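Speaker Notes: Returns, Repairs and Resale in the Toy and Gift Department
Musard Retail Training Program, Zernemell Conference Center
Presented by Naima Ezzat
Feb 19, 2025

Opening (slides 1 to 3)

Good morning, and thank you for attending. My remarks concern the handling of returned goods in toy and gift departments, with particular attention to stuffed toys. Participants should have the printed policy summary at their seats. Please turn to page 2 when the title slide changes.

I have been asked to keep the presentation to 40 minutes. Questions of fact may be raised at any time. Questions of policy should be held until the closing period, when Philomena Zakaria will join me at the front.

[Pause for latecomers. Confirm that the microphone carries to the back row.]

The present policy (slides 4 to 6)

Musard accepts toy returns within 30 days of purchase with a receipt. Last August, the Laryea store recorded 359 returned toys. Of these, 240 were stuffed animals or dolls. The remainder were board games, construction sets and outdoor items.

The written policy gives each returned item one of three grades. Grade A items go back to the shelf at full price. Grade B items are sold at a reduced price from the marked bin. Grade C items are withdrawn from sale. The policy was written with boxed goods in mind, and a boxed game with its seal intact presents no difficulty. A stuffed toy usually has no box and no seal, and the grade depends on the judgment of the person at the counter.

In the Laryea review, two clerks were given the same 12 toys on separate days. They agreed on seven of them. I mention this result without criticism of either employee. Both had completed the standard training.

Inspection at the counter (slides 7 to 9)

The revised procedure asks staff to examine a stuffed toy in a fixed order. The seams come first, beginning at the neck and continuing along the back and under each limb. The eyes and nose follow. Each should be pulled gently, and any movement at the base places the toy in Grade C. The fabric is then checked for stains, odor and matted areas. The sewn-in label must be present and readable.

Please note that the customer is not to be questioned during the inspection beyond the reason for the return. The refund decision is made first and stands on its own. The grade affects only what the store does with the item afterward.

[Advance to slide 9. Allow a moment before continuing.]
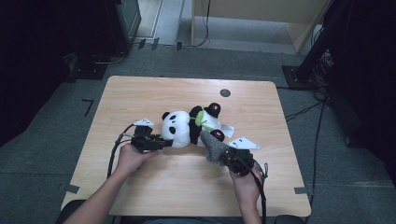 Philomena Zakaria has asked whether a missing hang tag should by itself move a toy from Grade A to Grade B, and she would prefer that it did not. Her view is that the paper tag is lost in many homes within minutes of a gift being opened, and that a replacement tag can be printed in the stockroom. The draft before you adopts her suggestion. The sewn-in label is a separate matter, and its absence continues to require withdrawal.

Cleaning and repair (slides 10 to 12)

Stores are not authorized to wash returned toys. Surface lint may be removed with a dry brush. Any item that requires more than this is graded B or C.

Small repairs will be handled under the Novon plan, which sets aside $2,000 for the trial period. Open seams shorter than one inch may be sent for repair. Loose eyes may not. Repaired toys are sold as Grade B and carry a sticker stating that they have been mended. Stores should send repairs in the gray bins and keep the pink copy of the form.

[If asked about turnaround: the plan allows 10 working days. Do not promise a shorter period.]

Donation (slide 13)

Grade C items may not be donated. Grade B items that remain unsold after 60 days may be, with the written approval of the store manager. A list of accepted organizations will be supplied to each store. Managers who already work with a local shelter or clinic should send its name to the training office so that it can be reviewed.

Closing period (slide 14)

Invite Ms. Zakaria to the front. Take policy questions in the order received. Remind participants that comments on the draft may be written directly on the summary and left at the registration table. The coffee service is in the east lobby, and the session on seasonal stock begins in this room after the break.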